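오월 일기

새벽 네 시에 깼다. 다시 잠들려고 한 시간쯤 누워 있다가 포기하고 부엌으로 나와 물을 끓였다. 요즘 이런 날이 잦다. 낮에 커피를 줄였는데도 별 차이가 없다. 식탁에 앉아 어제 번역하다 만 원고를 폈다. 원예 회사 Plosness의 종자 안내서인데, 전부 70쪽이고 마감은 이번 달 말이다. 문장은 어렵지 않은데 품종 이름이 골치다. 한국어로 굳어진 이름이 있는 것과 없는 것이 섞여 있어서 하나하나 찾아야 한다. 오늘은 8쪽을 했다. 콩과 완두 부분이 끝났고 내일부터는 호박이다.

아침을 먹고 텃밭에 갔다. 지난주에 옮겨 심은 토마토 모종 중에 하나가 쓰러져 있었다. 줄기가 꺾이지는 않아서 지지대를 다시 세우고 끈으로 묶어 주었다. 상추는 너무 빽빽해서 솎았다. 솎은 것을 봉지에 담으니 한 봉지가 가득 찼다. 점심에 비벼 먹고도 남아서 냉장고에 넣었다. 옆 밭에는 벌써 오이꽃이 피었다. 우리 밭 오이는 잎만 무성하고 꽃은 기미도 없다. 퇴비를 너무 많이 넣은 것 같다. 작년에도 똑같이 적어 놓았는데 올해 또 그랬다.
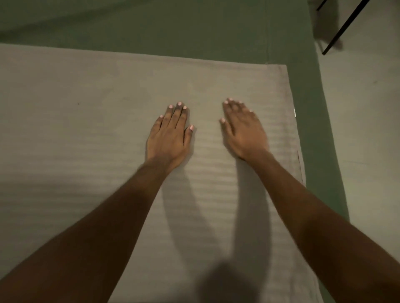 빗물통도 손봐야 한다. 아래쪽 꼭지에서 물이 조금씩 샌다. 철물점에 가서 고무 패킹을 샀는데 집에 와서 보니 크기가 맞지 않았다. 꼭지를 빼서 들고 갔어야 했다. 바꾸러 다시 나가기가 귀찮아서 일단 테이프를 감아 두었다. 테이프 위로 또 물이 맺혔다. 이번 주는 비 소식이 없으니 급하지는 않다. 물이 다 빠지기 전에는 고쳐야 한다.

점심 뒤에는 버스를 타고 시내에 나갔다. 42번 버스 노선이 바뀌어서 우체국 앞에 서지 않는다. 모르고 탔다가 한 정거장 더 가서 걸어 돌아왔다. 우체국에서 언니에게 소포를 부쳤다. 말린 고사리와 작년 고추로 담근 장아찌다. 유리병이 깨질까 봐 신문지를 여러 겹 넣었더니 상자가 꽤 커졌다. 창구 직원이 흔들어 보더니 괜찮겠다고 했다. 언니는 지난번 것도 아직 남았다고 할 텐데, 그래도 보내면 먹는다.

돌아오는 길에 쌀국숫집 Huỳnh에 들렀다. 점심시간이 지나 한산했다. 국물이 전보다 싱거워졌다. 주방 사람이 바뀐 건지 내 입맛이 바뀐 건지 모르겠다. 고수는 여전히 많이 준다. 옆자리 모녀가 이사 이야기를 오래 했다. 전세를 뺄지 말지로 의견이 갈렸는데, 내가 다 먹고 일어설 때까지 결론이 나지 않았다.

도서관에도 갔다. 예약해 둔 Kirnbridge 연작 세 번째 권이 들어왔다. 두 번째 권을 읽은 지가 오래라 누가 등대를 샀는지 기억이 가물가물하다. 400쪽이 넘어서 대출 기간 안에 다 읽을지 모르겠다. 반납대 옆에 버리는 잡지가 쌓여 있길래 원예 잡지를 몇 권 집어 왔다. 그중 하나에 오이 순지르기 기사가 있었다. 다섯 마디까지는 곁순을 다 따 주라고 한다. 내일 아침에 해 볼 생각이다. 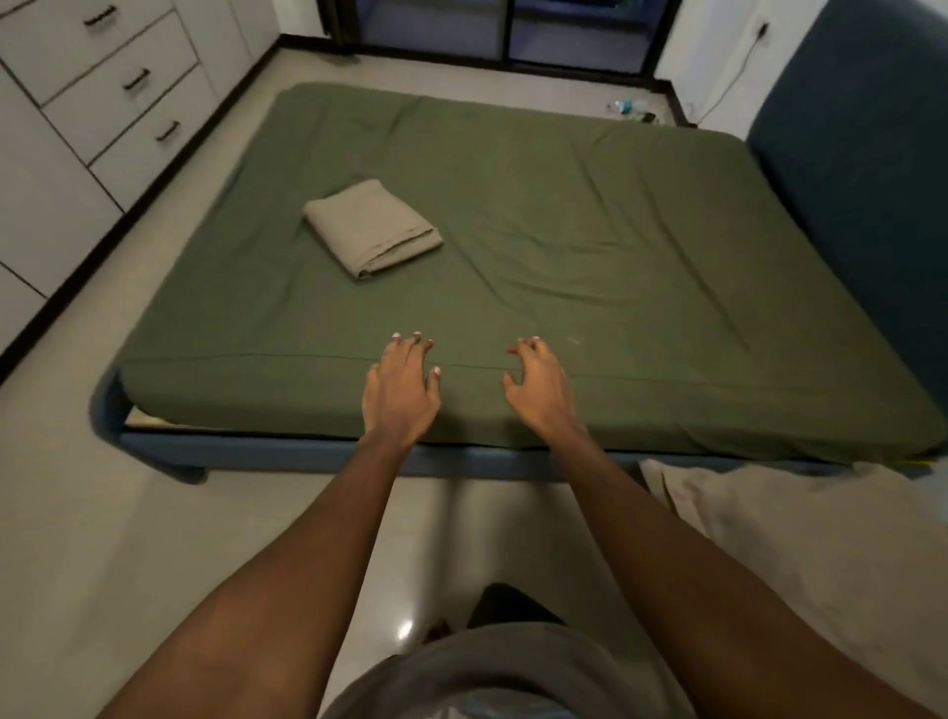

저녁에는 또 원고를 조금 보았다. 색 이름에서 한참 막혔다. 원문에 콩 꼬투리 색을 가리키는 말이 여럿 나오는데 사전을 찾으면 죄다 '녹색'이다. 꼬투리가 익기 전의 색과 마르기 시작할 때의 색이 달라야 말이 되는데 그걸 한 낱말로 적을 수는 없다. 결국 하나는 사진 속 매트리스에 씌운 시트 같은 올리브색으로 보고 '올리브색'이라고 옮겼다. 그 위에 개어 둔 천 같은 회색 섞인 베이지는 씨앗 껍질 쪽에 나오는데, 그건 '회갈색'으로 했다가 지우고 '잿빛 도는 베이지'로 바꾸었다. 길어서 표 칸에 안 들어갈지도 모른다. 편집부에 물어보려고 메모해 두었다.

용어 정리 프로그램 Plarkumix는 오늘도 한 번 멈췄다. 저장한 뒤라 날린 것은 없다. 업데이트하라는 창이 자꾸 뜨는데 마감 전에는 건드리지 않기로 했다. 지난번에 업데이트했다가 단어장이 가나다순에서 뒤죽박죽으로 바뀐 적이 있다.

열 시가 넘었다. 소설은 첫 장만 읽고 자야겠다. 내일 할 일은 오이 곁순, 패킹 교환, 호박 첫 부분. 치과 예약 전화도 해야 하는데 이건 사흘째 적고만 있다.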